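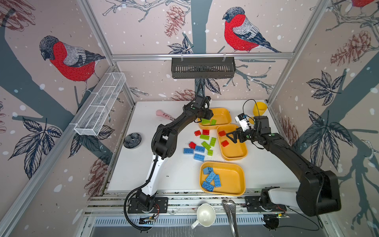
Sorting arms went in at my job, now what happens to my hours?

I work at Wistberg in Atville. We take back used toy bricks, sort them by color and bag them for resale. Until June it was four of us at the table. Now a pair of arms does the color sorting into the yellow trays, and I've been told my job is "tending the cell." Same pay so far. Has anyone been through this? I'd like to know what the day turns into and what I should ask for before it settles in.

Posted by Bernice Ofori

Kwaku Dramani
We got a Cerix setup two years ago, small hardware instead of bricks. The sorting itself went away almost overnight. What replaced it was feeding the table, swapping full trays, pulling out things that don't belong, and clearing stops. On a bad shift I logged 232 stops, most of them two pieces stuck together.

Ask for three things in writing: your new job title, who is allowed to restart the arms, and whether the piece rate still applies. We were on a bonus per bag and it was dropped without a word, so I lost about 444 dollars over the first summer before anyone fixed it. Also ask for training on the stop log. The two people who learned it got the lead positions – the rest of us are still waiting.

My hands feel better than they did. The work is lonelier, though. We used to talk across the table all day and now there's one person per cell.

Šimkus
They will cut hours, they always do. Start looking.

brickdad
Can't speak to the pay part, but get them to spread the pieces out thin before a run. Ours did a lot better that way. And check the trays yourself before bagging, at least for the first few weeks.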